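4.3 Sorting surfaces and the problem of the beige garment

By the second month of the Kasgate household study it had become plain that our categories were in trouble. The coding scheme, inherited from the Ukden pilot, assumed that a person putting laundry away would first decide what a thing was, then fold it, then put it somewhere. Participants did all three of these in whatever order they liked. Several folded first and identified later, and one stacked everything by color and left the question of ownership to the rest of the family, who did not take it up.

Of the 38 households in the main sample, most did their folding on a bed. Tables were available, and in two homes a folding table had been bought for the purpose and was being used to store other folding tables. We had expected people to defend the bed on grounds of size. What they mentioned instead was height, light, and the deadline: a bed covered in clothes has to be cleared before anyone can sleep in it. Kieran Ó Súilleabháin, who coded the November interviews, labeled this "the hostage effect" in his field notes, and the name stuck despite two attempts by the authors to replace it with something more dignified.

The bed does bring difficulties of its own. It gives under the hand, so a crease pressed into a sleeve is apt to travel. A patterned cover helps with this more than we had allowed for. Participants with checked or gridded sheets lined up hems and side seams against the printed lines, often without remarking on it, and were mildly offended when we asked whether they had chosen the sheet for that reason. Plain sheets offered no such help, and striped ones helped in one direction only.

Garment type mattered more than surface. Jeans and sweatpants gave our coders almost no trouble; they hold their shape even in a heap, and agreement on what they were reached 85 percent on the first pass. Tights and smooth long-sleeved tops in pale shades were the low point. Both are made of long tubes that fold over themselves, both are usually some form of beige, and in the written logs both were entered as "the tan thing" often enough that we had to add it as a code. Laid out on a bed, they are easier to tell apart, though neither lies down in a way that suggests what to do next (Figure 7).
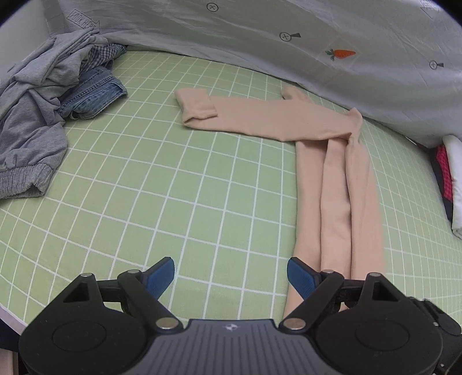
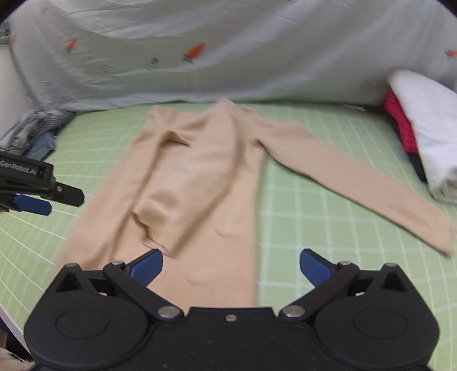
Figure 7. Beige garments on a gridded green surface: tights (first), long-sleeved top (second).

The fold itself was where households parted company. For tops, the dominant method was sleeves in, then sides, then a single fold upward from the hem. A minority brought in one sleeve and then stopped to consider the matter, a step that appears in no published folding guide but that we logged so often we gave it a column. For tights there was no dominant method at all. We recorded rolling, halving, knotting, and a technique known in one household as "just the drawer."

We had hoped that the Etov logging sheet, with its 900 preprinted rows, would be long enough to hold a full season of these decisions. It was used up early, chiefly by socks. The replacement sheet, adapted from the Qaisi inventory form, runs to 3000 rows and separates the act of folding from the act of refolding, a distinction the participants had been asking for since the first visit. Socks were moved to an appendix, where they are treated at the length they seem to require.

Section 4.4 takes up drawers — their contents, their labels, and the weak relation between the two.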